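Two hands, no fingers: an afternoon at the Clirnitz open day

9 Jun 2024

I went for the free parking and the sausage rolls, and I'd like that understood before anyone accuses me of having an interest in technology.

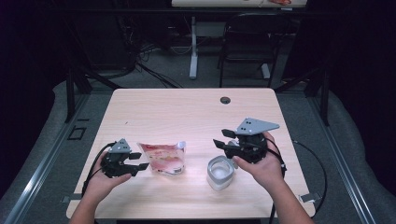

My friend Loan Quan had been at me since November to come and see where she works. Clirnitz makes things that pick up other things, as far as I can gather, and once a year they unlock the doors and let the neighbours in to have a stickybeak. There was a sign-in sheet, a visitor sticker with my name spelled wrong, and a talk.

The talk had a slide that said 1,586 in very large type. That was the number of recordings they'd made for the project, which is called Edia, and we were meant to gasp. A bloke near the urn did, bless him. I had no idea whether 1,586 was a lot. If you told me that was how many times I'd picked up a cup this year I'd believe you, and no one has ever put me on a slide for it.

What I'd imagined was a robot. Something with shoulders. What you get at the first station is a person holding a gripper in each hand, doing small household jobs with them at a small table. The robots come later and learn from the recordings, so for now a human being with perfectly good thumbs spends the working day pretending not to have any. I asked Diễm Huỳnh, who was running the station, if this was as maddening as it looked. She said you stop noticing after 2 weeks and then you go home and try to open the fridge with your wrists.

They let us have a go. I'd watched a boy of maybe nine do it without any trouble, which is always a bad sign.

The first thing you learn is that you have no idea how you pick things up. I have been handling cups for decades and couldn't have told you one useful fact about it. With the grippers on, you have to decide. Do you come at it from the side or from the top? How hard do you squeeze? I went from the side, shut the jaws a good inch short of the target, and did it again, with conviction. On my third try I got hold of the thing and was so pleased that I turned to show Loan and dropped it.

The plastic pouch was worse. A cup at least stays the shape it was when you started. A pouch folds up in your grip like someone who's just heard bad news, and then it falls over, and then you're chasing it across the table with two large black pincers while a child looks on. Diễm says everyone hates the pouches. She also says they're the most useful ones to record, for exactly that reason, and I felt a bit better about my contribution until she mentioned that visitors' attempts don't get kept.

I asked whether the clumsy ones wouldn't be handy too, as a warning. She was very polite about it.

Next door they had an arm set up to show what comes out the other end. Szczepańska, they call it, after a favourite teacher of whoever built the first one. It moved a cup from one side of a bench to the other at the speed of my grandmother leaving a party. It took 4 goes. People clapped! I clapped too, and a good deal harder than I'd have expected to an hour before. I'd just been beaten by that cup and I knew what the poor thing was up against.

There was a questionnaire on the way out. It asked what household job I would most like a robot to do, and I wrote "the fitted sheet", and Loan read it over my shoulder and said that was years off.

The sausage rolls were from the bakery at Ditley and were gone by the time I got to them. I picked up a cup of tea instead, first try, one hand, and carried it out to the car.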